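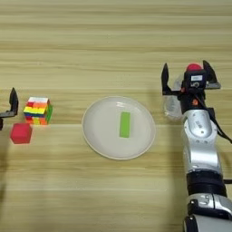

The block table at the Wivton open day, with the plate in the middle.

Opinion | Robots & Work

4 min read

12/01/2025

I went to the open day at Wivton expecting to be sold something. The company, Vatgate, had put out coffee and a sign-in sheet, and there was a short talk before we were let onto the floor. Then we stood beside a table and watched two arms deal with toy blocks and a plate.

I think more companies should show their machines this way, and I think the people who came away disappointed were looking for the wrong thing.

The man next to me was one of those. He had driven a long way and wanted to see a robot load a truck. He left before the second session. I understand that. A block on a plate is not much to look at, and a child of three can put it there faster. But a child of three has had three years of practice with everything in the house. The arm has had whatever its makers gave it.

In this case that was 3,526 practice runs, according to the sheet handed out at the door. Of those, 1,759 were done before July, when the team changed the way it scored them. The sheet did not say how many went well. I asked, and was told the number would be in a later report. That was my main complaint about the day. If you print the count of tries, print the count of misses on the next line.

What I liked was the lack of a show. At a Prikament event I attended last year, the machine stood behind glass, music played, and everything worked. I learned nothing from it. At Wivton we were close enough to hear the motors. One block was dropped in the session I watched. The staff let it lie there for a while and talked about why a grip slips, and that was the best part of the afternoon.

There is a fair argument against all this. Critics say that demonstrations with toys make people think the hard problems are nearly solved, and that a bakery or a small packing shop will buy too early on the strength of one. I take that seriously. A Matsuda brochure I picked up on the way out jumped from colored blocks to a full kitchen in one page, with no word on what lay between. A buyer should not make the same jump.

The answer is to ask for more dull afternoons. Let people who will work beside these arms come and watch for an hour, with no music and no script. Let them bring an object from their own job and put it on the table. Vatgate did not allow that this time. I asked about it too, and the answer was that it was being considered.

I would go back for that, even if the arm dropped whatever I brought.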